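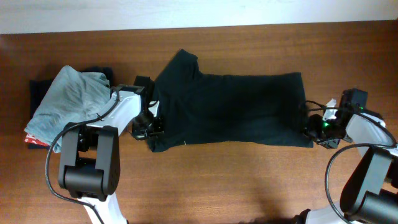
Seasonal garment sorter, Hetevard Clothing Exchange, Sastport

Hetevard collects used clothing from households in and near Sastport, sorts it, and passes it on to shelters, school closets and our own store on the ground floor. We are hiring 4 seasonal sorters for the upstairs workroom. The job runs through the end of December, and there may be longer work afterward for people who want it.

Notice posted 7 May 2022.

What the work is

Bags come up from the loading door on a cart. You open them, pull out anything that is not clothing, and check each piece on the table. T-shirts and sweatshirts make up most of what we get. You look at the neckband, the underarms and the hem, turn the piece over, and decide on a grade. Store grade is folded and tagged. Shelter grade is folded and boxed by size. Everything else goes to the textile recycler, who picks up from us and pays by weight.

Dark clothing takes longer than light clothing. Fading along the seams and deodorant marks are easy to miss on black, navy and dark green, so we would like you to slow down on those. A piece that comes out of the bag bunched up gets shaken out and laid flat before it is graded. 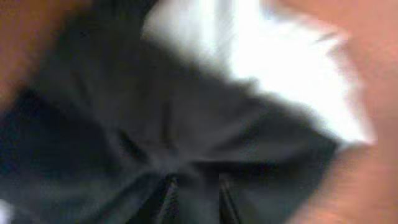
Hours and pay

Shifts are 4 hours, mornings or afternoons. Most sorters work five shifts a week. We can offer three if you have school or another job, but please say so when you apply. You are paid the same hourly rate from the first shift, including the training shifts, and pay goes out every two weeks. The rate is listed on the application form.

There is a paid break in the middle of each shift. The kitchen has a refrigerator and a microwave.

Who we are looking for

You do not need experience. You should be able to stand for most of a shift and lift a 10-pound bag to table height. Good eyesight for small stains matters, with or without glasses. You should also be fine with dust and with other people's laundry detergent, which can be strong – if you are sensitive to scent, come and spend half an hour in the workroom before you decide.

Training takes two shifts. You work next to Zofia Czarnecka for both of them and use the same grading sheet she does. After that you have your own table.
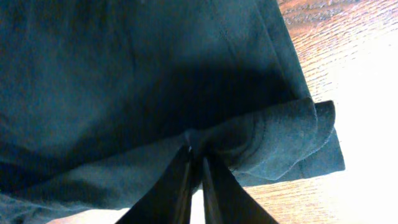
Heiðrún Kirkegaard, when asked what she would tell a new sorter, said that the grading sheet feels fussy for the first week and then you stop looking at it. She also said to bring an extra layer in the fall, as the loading door stays open a good part of the morning.

We do not set an hourly target. A new sorter usually gets through 200 pieces in a shift, fewer if the bags are mostly children's clothes. What we ask is that the grades are right.
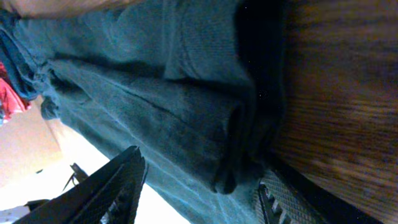 Parking behind the building is free, and the bus stops across the street. The workroom is on the second floor and there is an elevator. We provide gloves and aprons. Wear closed shoes.

How to apply

Pick up a form at the store counter, or write to Baldur Dalsgaard at Hetevard, 362 Egilsson Street, Sastport. Tell us which shifts you can work and the earliest date you could start. A résumé is welcome but not required. You must be 16 or older, and applicants under 18 need a signed form from a parent or guardian.

We read applications as they come in and will stop when the places are filled. Everyone who applies gets an answer, by phone or by letter. Interviews are short and held in the workroom, so you can see the tables and meet the people you would be working with.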